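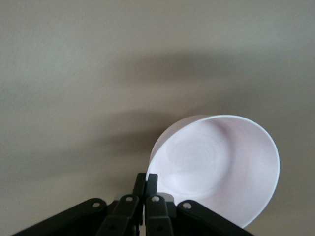
Wie eine Schüssel hell und dunkel wird
Licht, Schatten und Form, erklärt für Kinder ab 9 Jahren
Text: Marisa Melis

Eine weiße Schüssel ist nicht überall gleich weiß. Wer genau hinschaut, findet an der Innenseite mehrere Töne: fast reines Weiß, blasses Rosa, ein helles Grau mit etwas Lila. Die Schüssel ist trotzdem nicht bunt bemalt. Die Unterschiede entstehen durch das Licht.

Was das Auge empfängt

Eine Schüssel leuchtet nicht selbst. Licht von einer Lampe oder von der Sonne trifft auf ihre Oberfläche und wird zurückgeworfen. Diesen Vorgang nennt man Reflexion. Ein Teil des zurückgeworfenen Lichts gelangt ins Auge, und erst dann sehen wir die Schüssel.

Wie viel Licht zurückkommt, hängt vom Material und von der Farbe ab. Weiße Flächen werfen den größten Teil des Lichts zurück. Schwarze Flächen nehmen den größten Teil auf. Man sagt, sie absorbieren das Licht. Das aufgenommene Licht wird dabei überwiegend in Wärme umgewandelt.

Matt und glänzend

Eine glänzende Fläche ist sehr glatt. Sie wirft das Licht hauptsächlich in eine Richtung zurück, so wie ein Ball von einer Wand abprallt. Auf einer glänzenden Fläche sieht man deshalb oft einen kleinen, sehr hellen Fleck. Er heißt Glanzlicht.

Eine matte Fläche ist im Kleinen uneben, auch wenn sie sich mit dem Finger glatt anfühlt. Jede winzige Unebenheit lenkt das Licht in eine andere Richtung. Es wird gestreut. Zimmerdecken und Wände werden häufig matt gestrichen. Auf ihnen sieht man keine Spiegelbilder, aber Schatten sind gut zu erkennen.

Warum die Innenseite verschiedene Töne hat

Eine Schüssel ist gewölbt. Ihre Wand zeigt an jeder Stelle in eine etwas andere Richtung. Stellen, die der Lichtquelle zugewandt sind, bekommen viel Licht auf kleiner Fläche und erscheinen hell. Stellen, die schräg zum Licht stehen, bekommen weniger. Stellen, die vom Licht abgewandt sind, erhalten nur das Licht, das von anderen Flächen kommt.

Den dunkleren Bereich auf einem Gegenstand nennt man Eigenschatten. Durch den Eigenschatten erkennt unser Gehirn, ob etwas flach, hohl oder rund ist. Ein Kreis auf Papier sieht flach aus. Wird er auf einer Seite dunkler schattiert, wirkt er wie eine Kugel oder eine Schale.

In einer tiefen Schüssel kommt noch etwas hinzu. Das Licht wird zwischen den Innenwänden hin und her geworfen. Bei jedem Auftreffen geht ein wenig davon verloren. Hat das Material einen schwachen Farbton, zum Beispiel Rosa, dann wird dieser Ton bei jeder Reflexion etwas kräftiger. In den schattigen Teilen einer Schüssel kann man ihn deshalb manchmal besser sehen als am hellen Rand.

Scharfe und weiche Schatten

Hält man einen Gegenstand zwischen eine Lampe und eine Wand, entsteht auf der Wand ein Schlagschatten. Sein Rand kann scharf oder verschwommen sein. Zwei Dinge sind dafür wichtig:

Die Größe der Lichtquelle. Eine kleine Lampe macht scharfe Schatten. Ein großes Fenster bei bedecktem Himmel macht weiche Schatten.

Der Abstand zur Wand. Je weiter der Gegenstand von der Wand entfernt ist, desto weicher wird der Rand.

Der dunkle innere Teil heißt Kernschatten. Dorthin gelangt kein direktes Licht der Lampe. Außen herum liegt der Halbschatten. Er bekommt Licht von einem Teil der Lampe und wird nach außen allmählich heller. Bei sehr weichen Schatten gibt es manchmal nur noch Halbschatten. Dann findet man keine Linie, an der der Schatten aufhört.

Gibt es im Zimmer 2 Lampen, so wirft ein Gegenstand auch 2 Schatten. Wo sie sich überlagern, ist es am dunkelsten.

Der Rand der Schüssel

Von genau oben gesehen ist der Rand einer runden Schüssel ein Kreis. Kippt man sie, sieht das Auge eine Ellipse, also einen zusammengedrückten Kreis. Die Schüssel selbst hat sich dabei nicht verformt. Je stärker sie gekippt wird, desto schmaler wird die Ellipse. Blickt man genau von der Seite auf den Rand, bleibt nur noch ein Strich übrig.

Oft erscheint der Rand als dünne helle Linie. An dieser Stelle biegt sich die Oberfläche von innen nach außen um. Ein Teil der Rundung steht dann fast immer günstig zum Licht.

Versuch: Schatten messen

Du brauchst: eine helle Schüssel aus Kunststoff, eine Taschenlampe, eine matte Wand, ein Lineal, Papier und Bleistift. Der Raum soll abgedunkelt sein.

1. Lege die Taschenlampe auf einen Tisch, 49 Zentimeter von der Wand entfernt. Sie soll auf die Wand leuchten.
2. Halte die Schüssel dicht vor die Wand. Miss die Breite des Schattens und notiere sie.
3. Bewege die Schüssel langsam auf die Lampe zu. Miss nach jeweils fünf Zentimetern noch einmal.
4. Schreibe neben jede Messung, ob der Rand scharf oder weich ist.
5. Richte die Lampe nun von der Seite in die Schüssel. Zeichne die Öffnung als Ellipse und schattiere die dunklen Bereiche mit dem Bleistift.

Leuchte weder dir selbst noch anderen in die Augen.

Ergebnis: Der Schatten wird breiter, je näher die Schüssel der Lampe kommt. Gleichzeitig wird sein Rand weicher.

Wörter zum Nachschlagen

Absorption: Aufnahme von Licht durch ein Material
Eigenschatten: unbeleuchteter oder schwach beleuchteter Teil eines Gegenstands
Reflexion: Zurückwerfen von Licht
Schlagschatten: Schatten, den ein Gegenstand auf eine andere Fläche wirft
Streuung: Ablenkung von Licht in viele Richtungen

Fachliche Durchsicht: Samuele Bortolotti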